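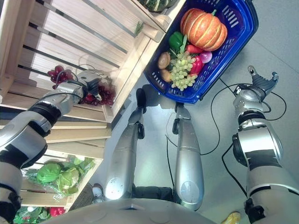 Kadent > Support > Demo floor > Tickets

Queue | My tickets | Parts | Sign out

Grocery demo, open day: left hand stalls over the red grapes

Opened by: Iqra Jatoi
Status: open, waiting on a retest
Priority: before Sunday

Hi all, me again, sorry! I've been running the shelf-to-basket demo since lunch to get it ready for the open day, and the left hand has picked up a habit I'd really like gone before we have families standing there watching. It goes out to the shelf just fine, gets itself over the bunch of red grapes on the front edge, and then it hangs there with the fingers curled and thinks about life for 8 seconds before it closes. Sometimes it doesn't close at all and I get "grasp candidate rejected" on the console and the arm goes home.

Everything else in the set behaves. The pumpkin is fine, the peppers are fine, the potatoes are fine (I was sure the potatoes would be the problem). The green grapes went into the basket without any fuss, so it isn't grapes in general. Only the red ones, and only off the shelf.

What I've tried so far, in case it saves anybody some typing:

- Restarted the hand controller. No change.
- Recalibrated the head camera against the Hornetti board. Came back clean, no change.
- Turned off the overhead spots on the shelf side. I thought this had fixed it because I got three good ones in a row, then it stalled again, so no.
- Moved the second bunch of red grapes. This is the interesting one, see below.

There are two bunches of red grapes on the same level, one out at the front and one a bit farther back. With the back one taken off the shelf completely, I did 6 runs and had no stalls at all. Put it back and the stall came back on the very next run. So my guess is the picker sees two bunches as one big dark blob and can't decide where the stem end is. I don't love the idea of running the open day with one bunch, though. Saqib has already promised the school group that the kids get to choose which grapes it goes for, and I am not going to be the person who tells them no.

Update, 4:30 pm

OK, some progress! I went into the Meller config and found the cluster merge distance was set to 200, which is the value we used for the bin demo back in August, when everything was dumped in one heap. Makes total sense for a heap and no sense for a shelf. I took it down to 115 and the stall is much shorter, almost gone I'd say, and the hand now commits to the front bunch. Still a bit of a pause if somebody walks past behind the shelf, but I can live with a pause. I'll tell people it's being careful.

I also had the right arm waiting over by the basket through all of this. I'd like to keep it that way for the visitors if there's no reason against it, it looks friendlier than having it parked down by the hip. And the left hand did get a proper hold on the red bunch with the new setting, fingers wrapped around the berries and everything, which I was very happy to see after the afternoon I've had.

One thing I haven't sorted out: the console still shows the old 200 value on the status page even after I save. The robot is clearly using the new one, so I think the page is just stale, but could somebody check that it survives a restart? I don't want to come in at opening time and find it has gone back.

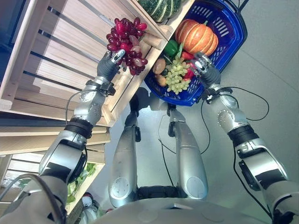 Colin Hebden: It won't survive a restart, I'm afraid. The status page is reading the profile and you've changed the running value, so you need to save it into the shelf profile as well. Profiles, then Shelf, then Write. Do that, power cycle the controller and look at the page again. And please check where the right fingers are before you start a run if it's going to wait by the basket. The parked pose has more clearance than the one you're using, and I'd want a few full cycles with it before there are visitors.

Iqra Jatoi: Ahh, Write! I was pressing Save and feeling very pleased with myself. Doing it now. I'll run full cycles with both bunches on the shelf and the right arm where I want it, and leave this open until I've posted the log.

Recent tickets

Chou gripper: thumb slow to open after a cold start
Shelf profile missing from the Meller dropdown
Visitor tablet shows the wrong demo name
Spare fingertips, left hand: reorder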